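Skullbridge gauge log, February

The river gauge at Skullbridge is read at 6 am and 6 pm. Chutima Kaewmanee had held the evening reading for 12 years. The procedure had not changed in that period: unlock the hut, wipe the glass, read the staff, enter the level in centimetres, initial.

At 6 pm the staff showed 59. The morning entry, initialled by Kuo-hua Tsao, was 100. There had been no release from the weir at Haddad, and the level at the next gauge upstream was steady. A drop of that size needs 7 hours at minimum with both gates open. Both gates were shut.

She checked the datum bolt. It was sound. She checked the ink, which was Tsao's usual grey, and the handwriting, which was Tsao's usual slant. 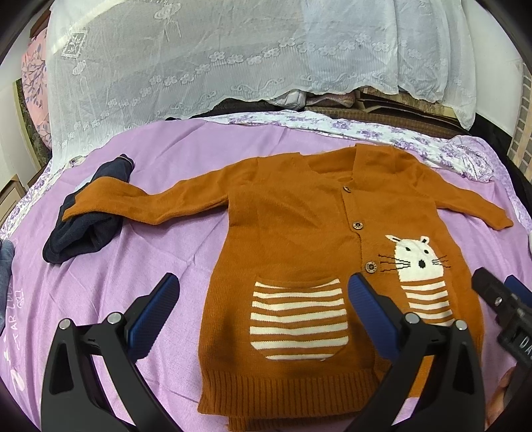 Where had the water gone?

Tsao had written the answer in the remarks column, in letters so small she needed the lamp: "Lent to the far side. Back by morning."

Chutima read it twice. The remarks column was meant for ice, debris and vandalism. She ruled a line under his entry, wrote 59 in the space provided and added her initials.

Then she stood on the bank for a while. Across the valley, where the old channel had been dry since before the hut was built, something was moving over stones — slow, and in no colour she could log.

She locked the hut at 6:20 pm and wrote that down too.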